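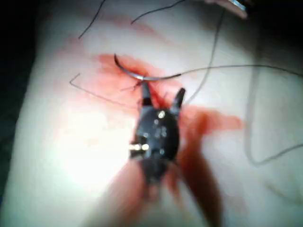

Clelis Suture Practice Pad
Item no. 1069

The Clelis is a padded practice surface for needle and thread work. It is pale in color, so a dark suture is easy to follow and the path of a curved needle can be checked from above. It suits first lessons in needle handling as well as longer runs of stitches and knots.

Practice fluid
The pad can be used dry or with Sulemana red practice fluid, sold separately in packs of 9 sachets. Mix one sachet with cold water and apply a little at a time. The fluid makes the needle and thread slippery to handle. It will mark the pad. Most of the color rinses out under the tap, but some pink stays behind and does not affect use.

What is in the box
1 Clelis practice pad
10 curved needles with thread attached
1 non-slip base tray
1 instruction sheet

Needles and driver are not interchangeable with the Porkon junior set, which uses a larger needle. A needle driver is not included.

Care
Pick out cut ends of thread before rinsing. Let the pad dry flat, away from direct heat. Store needles in the closed case and put used ones in a sharps container. For training only. Not sterile and not for use on people or animals.

Ordering
Orders placed before 2 p.m. leave the Jarkley warehouse the same day. Unused pads can be returned within 14 days in the original box. For class orders, write to Dehua Shi in the sales office. Questions about replacement needles go to Ivars Laur.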